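Hattar podcast signs with Promix for third series

May 10, 2018

Audio producer Promix has signed Kirneck, the weekly conversation podcast recorded in Hattar, in a deal that covers its third series and a run of live recordings later in the year.

The agreement brings the show under Promix's management for advertising, distribution and events. Kirneck has been self-funded since it began and has put out 111 episodes so far, most of them an hour or longer. All of them will stay free to listen to, and the back catalogue will move to the Promix network over the coming weeks.

Listeners who already subscribe will not need to do anything. The feed address stays the same, and new episodes will continue to appear early in the morning.
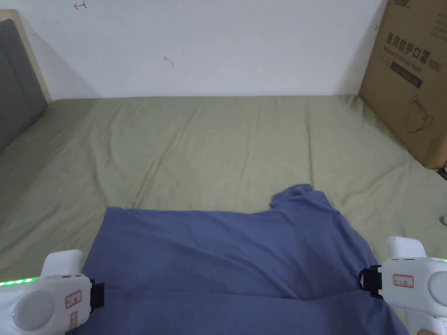
The show is known for long, loosely planned talks about work, family, money and growing up in a small town, with letters from listeners read out in the second half. That format will not change under the new deal. Promix said the presenters keep full control over what is discussed and who is invited on, and that adverts will be limited to two breaks per episode - one near the start and one before the letters.

Talks between the two sides began in February, after a live recording at the Justville Arts Centre sold out. The hall holds 600 people, and a second date was added the same week. Promix had a small team at the first recording and made an offer shortly afterwards.

In a statement, the company said: "Kirneck has built a loyal audience with very little promotion. We want to give the show better equipment and more time, and otherwise leave it alone."

The presenters told listeners about the signing at the end of the latest episode. They said the money would mainly go towards a part-time editor, a job they have shared between them until now, and towards paying guests' travel costs.

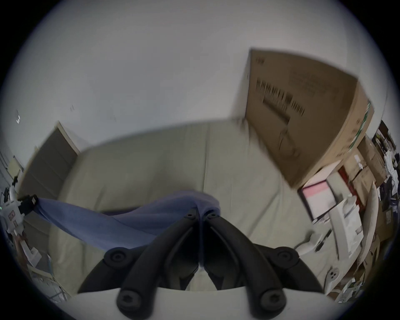
The third series will have 26 episodes and is due to start in the autumn. Before then, Kirneck will record seven shows in front of an audience, opening in Hattar and finishing with a return to Justville. Tickets for the Hattar date will be offered first to people on the show's mailing list, with any left over going on general sale two days later. Prices have not been announced.

A short summer series is also planned. It will be made up of unused material from earlier recordings, including several interviews that were held back for reasons of length. These will go out without adverts.

Promix already looks after a range of programmes covering football, comedy, local history and food. Kirneck is its first signing from the Hattar area - the company has until now worked mostly with shows made in larger cities - and it said it was in talks with two other podcasts in the region.

Episode 112 will be the first released under the new arrangement. The letters section is open as usual, and messages can be sent in through the form on the show's website.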